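**November, bench notes, Hetasholm cell**

Gripper was closing late again this morning. Ketill pulled the finger pads and found the left one had crept forward on its screws. Cleaned both faces, refitted, torqued in 2 passes. Re-zeroed the open position afterwards; the old offset was 40 counts out.

Wrist cable now has a longer loop at the last clip. Heike wants it checked every 40 hours until the new clips come from Korkham.

Speed limit still at the low setting. Leave it there until the pads have bedded in.
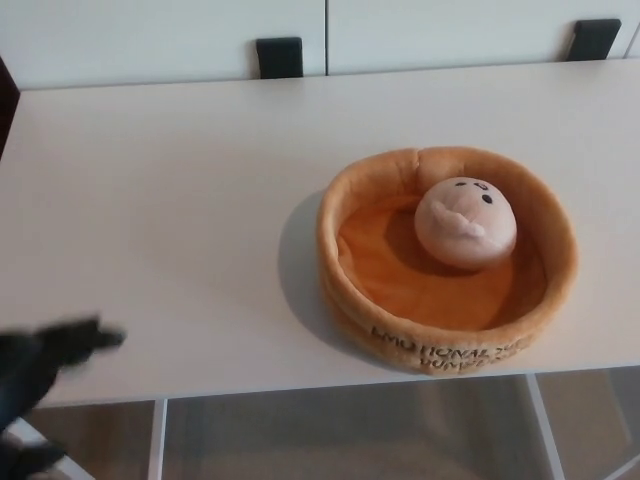

Arm coming in from the left, plush basket on the table, one dumpling in it.

To do: order spare pads (Azevedo), copy the new offset to the Hellen sheet.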